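Kathleen Foley has sorted returned household goods at Okent for five years, and she prefers gray bins. "Color shows up against gray," she says. "A green cup, you find it right away." Each bin is emptied before the next load of 20 goes in — small things hide under long handles.

Scuffed walls don't bother her. "Scratches are fine. Cracks, I pull the bin."
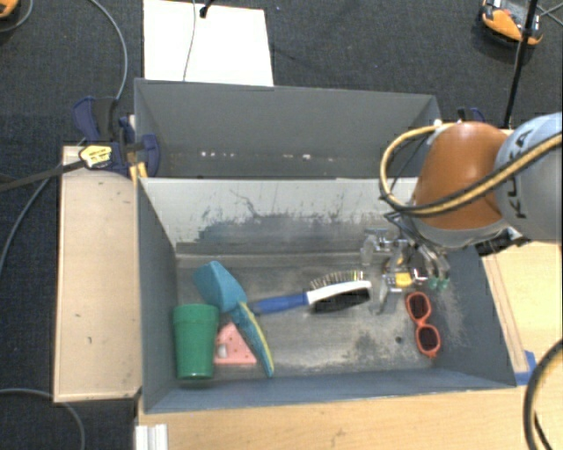
Page last changed: Wed 24 March

Cups go in a corner, upright. Brushes lie flat. "A hairbrush on its side rolls," Foley says, "and then you sort it twice."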